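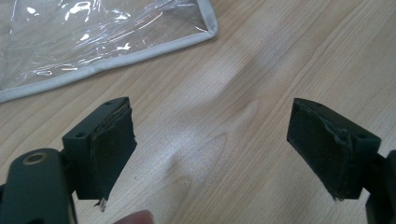

Notebook entry, July
Project: Primham (pouch handling, hand-held collection)
Entered by: K. Onishi
Reviewed by: A. Abugri

1. Status
The target for the clear pouch task is 460 accepted demonstrations. The total stood at 200 at the close of the previous session. A further 44 were accepted today, bringing the total to 244. Seven were rejected on review and are not included in that figure.

2. Rejections
Four of the seven were set aside for tracking loss during the approach. The remaining three were ended by the operator before the pouch was released. Raw files for all seven have been retained under the Stititz folder and labelled accordingly.

3. Finger pads
Both foam pads are worn. The top layer is lifting along the upper rim of each, and the lower ends have frayed, with a pale strand hanging from the left pad. The left face is scuffed through in streaks. Wear is similar on the two sides, so they are to be replaced as a pair. Augustina has asked that no further episodes be recorded on the present set – the first 200 should also be checked for any drift in closing width at grasp. Spare foam is in the Sakai drawer, second from the top.

4. Workspace
Glare from the overhead lights remains a concern, both on the tabletop and on the film of the pouch. The grey binding stays distinct against the wood and has been the more dependable grasp location. Operators are to vary the starting position of the pouch between episodes, including placements near the corners of the table, and are not to flatten it beforehand.

5. Operator practice
Fingertips are to be kept clear of the camera's view at the lower edge. The written procedure will be amended to show the correct hand position.

6. Outstanding
Fit new pads and repeat the open/close calibration. (KO)
Compare closing width, early and late episodes. (AA)
Ask Caltbridge whether diffuser panels can be lent for the remaining 216.
Resume 9:30 am if calibration passes.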